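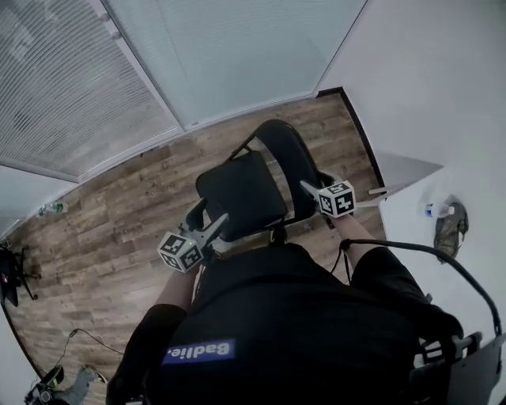
Both grippers at the chair, marker cube on each.

Category: Perception > Fiducials and pose tracking

Right gripper pose flips when the cube is tilted

I'm writing the tracking node for a pair of hand-held grippers. Each has a cube with printed markers, and I solve for the cube pose from an overhead head-mounted view at 30 Hz. The task is moving a folding chair, so the wrists turn a lot.

The left cube is fine. The right one jumps between two orientations whenever it tilts near the backrest. Translation stays within a few millimetres, but the rotation swaps by tens of degrees and back again inside a frame or two. In one run of 287 frames I logged 13 flips, all on the right. My planner then sees an impossible wrist velocity and throws the segment away.

Current pipeline: detect markers, solve each marker separately, average the results per cube, low-pass filter. Intrinsics were redone in October and reprojection error is low. Would a heavier filter be enough?

Asked by grania_k

Answer 1 (accepted)

No. A low-pass filter on a flip gives you a smooth path through orientations the gripper never had, and it adds lag to the good samples too.

What you describe is the usual planar ambiguity. Four coplanar corners seen at small size have two pose solutions with nearly equal reprojection error, and noise decides which one wins. Averaging per-marker poses makes it worse, as one flipped marker pulls the whole cube.

Change the order of operations:

1. Define all marker corners once in the cube's own frame. Measure the printed cube, don't trust the CAD.
2. Collect every detected corner on that cube and run a single PnP solve on the lot. With two faces visible the points are no longer coplanar and the ambiguity mostly goes.
3. If only one face is detected, ask the solver for both solutions (IPPE returns them) and keep the one closer to the predicted rotation.
4. Refine with a few Levenberg-Marquardt steps, starting from the previous pose only if it is recent. I drop it after 7 missed frames.
5. Compare rotations as quaternions and check the sign before you interpolate.

Log the number of faces used in each solve. I would expect your flips to line up with the frames where it equals one.

Consuelo Tovar

Answer 2

Had similar with Tadari, it was the exposure. Shorter exposure, more light, fixed. Check your ID list as well, I had the same ID on both cubes for a week.

Comment from grania_k: IDs are unique. The joint solve removed all but one flip, and that one was a single-face frame as predicted. Still need to do step 3.

Answer 3

You could gate on angular velocity before the planner. We reject anything over a fixed limit and hold the last pose. Crude, but the planner stops complaining.

Last updated: October

Related questions
Marker corners drift near the image border
Chaudhary planner rejects segments with short gaps
Syncing two gripper streams in Statano
Quaternion sign change after resampling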